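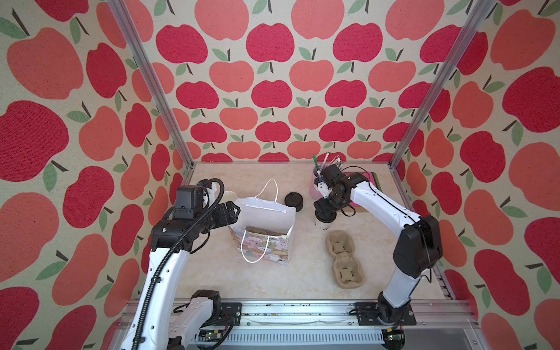 Bagging cell, two arms on the front rail. Cup in the right gripper, carrier and gift bag on the table.

1/ Budget notes for the second cell, as promised to Benvinda Magalhães. Arms are the easy line. We have quotes from Daston and Caveck and they differ by 9 percent before freight.

2/ The line I got wrong last time was framing. Slotted aluminum extrusion is cheap per foot. Brackets, corner joints and end caps are not. Put them on their own row or they will eat your cable money.

3/ Grippers: parallel jaw on both sides again. Coelho wants 13 weeks for a spare pair of fingers, so spares go on the first PO - not the second.
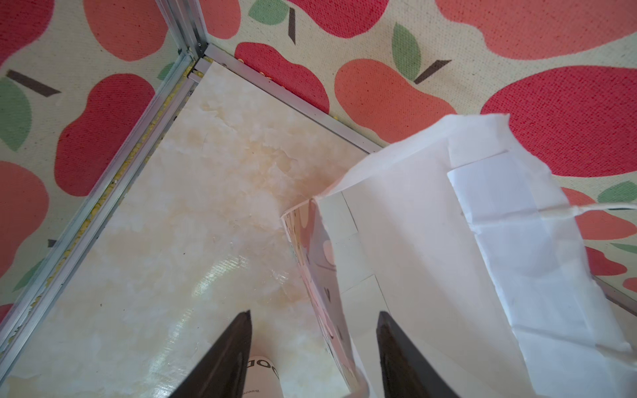 4/ Wrist cameras: buy the same model for both arms plus one spare. Mixed lenses cost us 19 hours of recalibration, and that was at internal rates.

5/ Consumables need a real number. Paper bags, cups and carriers get handled all day and we throw out anything creased. I have $273 a month in the sheet, starting in July.

6/ Table surface: get a matte sample and check it under your own lights before ordering. Glare is a lighting cost if you find it late.

7/ Still open: Gandau's service contract. They quote per arm, I want it per cell. Call is Saturday morning. Sheet gets updated after that.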